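Nanside Serviced Apartments
Vacancy: Bathroom and Linen Attendant (part-time, permanent)
Location: Mallemwood House
Reports to: Salamatu Edet, Housekeeping Supervisor
Hours: 15 per week, mornings, with a start time of 9:30 a.m.

Nanside operates serviced apartments for guests staying from a few nights to several months. Mallemwood House is the larger of its two buildings and contains 49 apartments. Applications are invited for the post of Bathroom and Linen Attendant, which becomes vacant in December.

About the post

The attendant is responsible for bathrooms and for the towels, bathrobes and bath mats supplied with them. Kitchens and living areas are serviced by a separate team. The attendant works from a daily room list, which is issued by the supervisor at the start of the shift and returned to her, signed, at the end of it.

The bathrooms are compact. The corner shower has a curved glass enclosure with sliding doors and a low white tray, and the walls are finished in large beige tiles. Applicants should be comfortable working in a small space and reaching into corners at floor level.

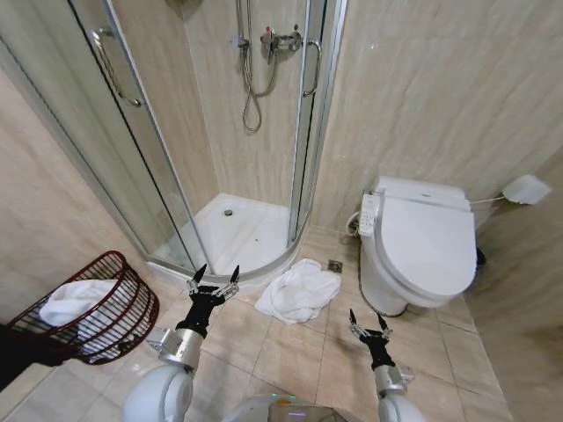 Used linen is collected before any cleaning product is opened. Towels are lifted from the floor, shaken out, checked for guests' belongings and placed in the wire basket. The basket is then carried to the service landing, where its contents are sorted into the Waretti linen bags. Stained or torn items are bagged separately and entered on the linen sheet.

Main duties

1. Collect used towels and other bathroom linen from each apartment on the list and deliver them to the service landing.

2. Clean the shower tray, drain cover, mixer and hose. Marks and specks on the tray are to be removed by hand with a soft cloth. Scouring pads are not permitted on any white surface.

3. Clean the shower glass on both faces, including the metal edges and door handles, and leave it free of streaks. Bathrobes hung in the enclosure are to be taken out before the glass is sprayed. 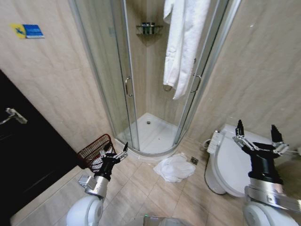 4. Clean the toilet, including the electronic bidet seats where fitted. Seats and their control panels are wiped with a damp cloth only.

5. Wipe down wall tiles, notices, door handles and the bathroom door, and mop the floor toward the doorway.

6. Set out fresh linen according to the apartment card and return the empty basket to its place.

7. Report leaks, loose fittings, cracked tiles and slow drains to the maintenance desk on extension 643 before leaving the floor.

Requirements

Applicants must be able to lift and carry a full linen basket, to kneel and bend for much of a shift, and to follow written instructions in English. Previous housekeeping experience is welcome but is not required. Full training is given during the first 15 hours of employment by Pilar Tapia, Senior Attendant, and includes the safe handling of cleaning products.

The attendant enters apartments while guests are away and is expected to respect their privacy at all times. Personal belongings left in a bathroom are moved only as far as the work requires and are put back where they were found. 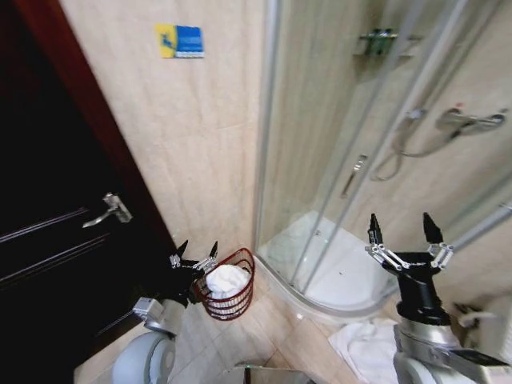

The bathroom door is kept fully open while work is in progress. The basket may be set down inside the room during collection, provided that it does not obstruct the way out. Guests who return early are to be greeted, and the attendant should offer to come back at a later time.

Terms

The post carries an hourly wage, paid every two weeks, with paid leave in proportion to hours worked. Tunics and gloves are supplied by Nanside. Attendants provide their own closed, non-slip shoes. The appointment is confirmed after a probationary period of 7 weeks.

How to apply

Application forms are available from the front office at Mallemwood House. Completed forms, with the names of two references, should be addressed to Ulises Leiva, Personnel Office. Interviews will be held on site and will include a short practical exercise in one of the apartment bathrooms. Applicants who need an adjustment for the interview or the exercise are asked to state this on the form.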